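# Shared Workshops Should Build for the Whole Chore

The Kamow workshop has, over the past year, become a place where members build household robots in the hours left over from their employment. The membership has asked whether this work merits its own floor space, its own rules and a share of the annual budget. This essay argues that it merits all of them, on one condition: that each build be judged against a complete household task, carried out in a room that resembles a home.

The condition is less modest than it sounds. Most amateur robot projects are organized around a part. A member acquires a hand, a motor controller or a leg assembly, and the project becomes the story of making that part perform. The results are often admirable. They are also difficult to combine, and they tend to remain on the bench where they were made. A workshop that lends out 14 lockers and finds a half-finished arm in most of them should ask what its members are being encouraged to do.

Jade Bickerstaff, who leads the Droltard build at Kamow, put the matter plainly at the November meeting. Her group had spent its first winter on finger calibration and could report excellent figures for grip repeatability. It could not report that a single shirt had been moved from one place to another. The group then set the calibration work aside and wrote a one-page description of laundry, beginning with a basket on a stool and ending with an empty basket. Every later decision about cable routing, wrist covers and control software was tested against that page.

The page has been an effective discipline. It settled an argument over camera height in one evening. It removed two planned features that had occupied the group for months and had no bearing on clothes. It also brought in members who had never touched a servo, among them people with firm and useful opinions on how a garment should be picked up.

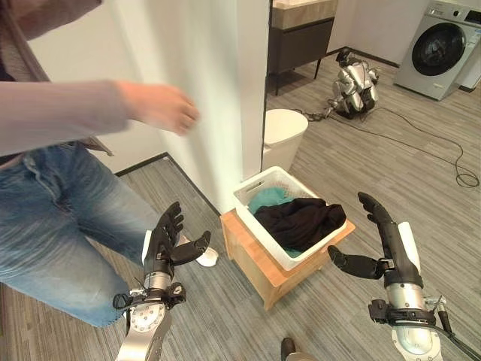 *Droltard build, laundry task: both hands open at the basket, with a person standing alongside.*

The objection most often heard is that laundry is too hard. Cloth folds, clings and hides its own edges, and a machine that manages a rigid block may fail entirely with a sleeve. The objection is correct as a matter of engineering. It does not follow that a shared workshop should begin elsewhere. A hard task exposes weak assumptions early, while the parts are still cheap to change and the people who chose them are still in the room. An easy task conceals the same assumptions until the project has grown attached to them.

A second objection concerns space. Trevor Wragg, speaking for the woodworking members, has observed that a furnished corner takes room from people whose projects need a bench and a vise. His concern deserves a direct answer. The home corner should be booked by the hour on the same sheet as the lathe, and it should be open to any member whose project is meant for a house. A shelf bracket, a lamp or a step stool may be tested there as properly as a robot. The furniture should stay ordinary, and repairs to it should be made by those who booked the time in which it was damaged.

Carpet is worth particular mention. The workshop's main floor is sealed concrete, and several members have proposed moving robot testing there on grounds of convenience. Very few homes are floored in sealed concrete. Stools shift on carpet, cables drag across it, and small fasteners disappear into it. A builder who has never contended with these things has not yet tested a household machine.

The question of safety must be treated with the same seriousness. Powered arms at chest height are capable of causing injury, and an enthusiastic evening session is precisely the setting in which someone will reach in at the wrong moment. Kamow's present rule is a single sentence on the noticeboard asking members to take care. It should be replaced with a written procedure that names an operator for every session, requires a stop switch within that person's reach, and states who may stand near a powered machine and when. The Rolland workshop adopted such a procedure after 13 meetings of discussion. We could adopt theirs, with small changes, in one.

As to cost, the proposal before the membership is for $3000, to be spent on the corner itself, the stop switches and a shared store of spare cables and fasteners. None of it would be spent on any one group's robot. This distinction should be kept. Members have always paid for their own projects, and a common fund that began to favor particular machines would soon be resented by everyone else — including, in time, the owners of those machines.

There remains the matter of records. The Inport group kept excellent notes on its hardware and almost none on its attempts, with the result that its successors have repeated many of its failures. Groups using the home corner should be required to enter each attempt in a common log: the task, the settings, the point at which the session stopped and the name of the operator. Failed attempts should be entered as fully as successful ones. The log should be kept on paper, beside the booking sheet, where members waiting for the kettle will read it.

The vote will be held at the close of the next general meeting. Members who cannot attend may leave a signed ballot in the box by the tool crib before 6 p.m.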